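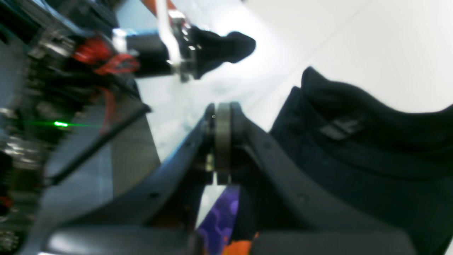
## 4. Comparing two grippers on a twin-arm cell

This section covers a side-by-side trial of the Flilo curved-finger gripper and the Pomare parallel gripper. Both run from one Ratard controller. Complete section 3 (arm mounting and homing) first.

**CAUTION:** Switch off arm power at the controller before fitting or removing a gripper. The fingers can close when the drive cable is reconnected.

### 4.1 Fitting

1. Move both arms to the service position.
2. Fit the Flilo gripper to arm A and the Pomare gripper to arm B. Tighten the flange screws evenly, in a cross pattern.
3. Route each drive cable along the outside of its arm. Leave enough slack for a full turn of the wrist.
4. Turn the wrist camera until the fingertips are in view with the gripper fully open. Lock the camera bracket.
5. Restore power and wait for the controller to report both arms.

**Note:** If only one gripper is reported, the two probably share an address. Set arm B to address 2 in *Devices > End tools* and restart.

### 4.2 Calibrating the opening

1. Select *Tools > Zero opening*.
2. Close the fingers by hand until they touch, then press **Store**.
3. Run the fingers to fully open. The Flilo encoder should read 1,783 counts. Adjust the end stop if it does not.
4. Repeat steps 1 and 2 for arm B. The Pomare unit finds its own open limit.

### 4.3 Running the trial

1. Load the Brarkero test routine and choose *Soft items*.
2. Place one folded cloth inside the marked pick area. Keep spare items out of reach of both arms.
3. Enter 20 picks per gripper and the same closing speed for each.
4. Press **Start**. The arms take turns; arm B waits until arm A has parked.
5. Refold the cloth when prompted and press **Continue**.

**CAUTION:** Do not reach between the arms while the routine is paused. A paused arm holds its position under power.

A pick is logged as good when the item stays in the fingers until the arm has parked. Slips, double picks and missed picks are logged separately.

### 4.4 Fault codes

| Code | Meaning | Action |
|---|---|---|
| 257 | Finger position lost | Repeat 4.2 for that arm |
| 258 | Wrist camera not found | Reseat the camera plug, restart |

Export the log before changing grippers. The routine clears its counters when a new end tool is detected.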